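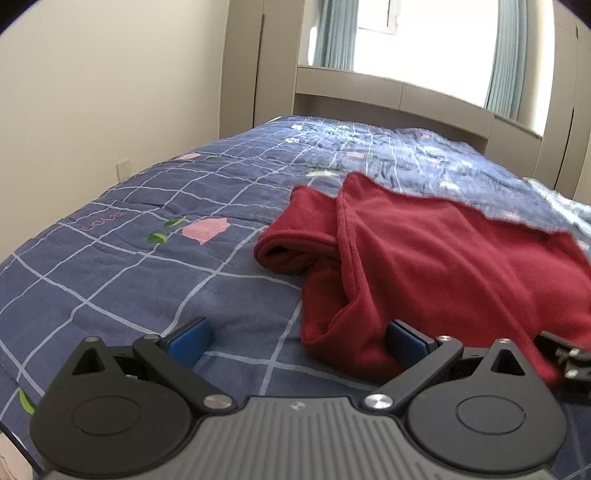 발표 메모 - 손끝이 먼저 닫혔다 (Cultance 양손 천 정리, 사고 정리)

시작은 바로 결론부터. 오른손 시계가 466ms 밀려 있었음. 하드웨어 멀쩡, 모델도 멀쩡. 로그만 보면 다 정상. 이게 무서운 점.

배경은 짧게. 30초 넘기지 말 것
- 침대 위에서 천 잡고, 펴고, 접기
- 핸드헬드 그리퍼 두 개로 시연 모아서 Grallau 쪽 양팔 로봇에 올림
- 왼손이 잡고 있는 동안 오른손이 가장자리를 찾아감. 순서가 전부인 작업

무슨 일이 있었나
오후 시험 중 오른팔이 천에 닿기도 전에 손가락을 닫음. 빈손으로 닫고 그대로 당기는 동작. 왼팔은 상대가 잡은 줄 알고 같이 당김. 천이 끌려오면서 펴 주려던 Tâm Đỗ 손이 패드 사이에 들어감. 다친 데 없음 (이건 꼭 먼저 말하고 넘어가기!!). 비상정지는 사람이 눌렀고 소프트웨어 정지는 안 걸림.

왜 안 걸렸나
- 힘 제한이 67N. 딱딱한 물건 집던 설정 그대로 복사해옴
- 천은 저항이 거의 없어서 제한까지 갈 일이 없음. 즉 보호장치가 없는거나 마찬가지
- 닫힘 판정은 손가락 간격만 봄. 뭘 잡았는지는 안 봄

여기서 물 한 모금. 다음 내용이 좀 복잡함

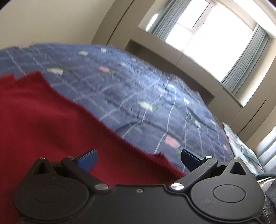
Zlatko Ivanov는 사고 다음 회의에서 힘 제한을 낮추는 걸로는 부족하다고 했다. 시계가 틀리면 제한값이 얼마든 로봇은 엉뚱한 순간에 확신을 갖고 움직인다, 그러니 시간부터 맞추고 힘 얘기는 그 다음에 하자는 것. 나는 그때 반대했음. 지금은 반쯤 동의. (솔직하게 말하기)

원인 추적
- 처음엔 학습 탓인줄 알고 재학습. 똑같음. 이틀 날림
- 손가락 간격 값을 영상에 겹쳐 보고서야 발견. 영상은 벌어져 있는데 기록은 이미 닫힘
- 46번 시연부터 어긋남. 그 앞은 깨끗
- 그 시점에 오른손 쪽만 Arnaud 기록기로 교체. 재시작하면 동기 신호를 다시 안 받음. 경고 없음, 로그 한 줄도 없음

고친 것
1. 시작할 때 양손을 화면 앞에서 두 번 여닫기. 영상하고 값이 안 맞으면 녹화 자체가 안 됨
2. 운전 중에도 두 시계 차이 감시, 90ms 넘으면 정지
3. 힘 제한은 천 작업용 파일로 분리. 복사 금지
4. 팔에 전원 들어간 동안 침대 쪽으로 손 뻗지 않기. 펴 줄 일 있으면 정지 먼저

안 고친 것도 말할 것. 빈손으로 닫힌 걸 아직 로봇이 모름. 패드에 촉각 센서 없음. Braltthorpe 시연 전까지 붙이려 했는데 부품이 안왔음. 그래서 그날은 한 팔씩만 움직임.

질문 예상
"46번 이후 시연은 버렸나?" -> 안 버림. 밀린 만큼 되돌려서 다시 씀. 단 재시작이 두 번 있었던 묶음은 오차가 일정하지 안아서 제외.
"기록기 탓 아닌가?" -> 교체하고 확인 안 한 건 우리. 기기 욕하지 말 것.

시간 모자라면 원인 추적 중간은 건너뛰고 4번으로. 4번은 무조건 읽기.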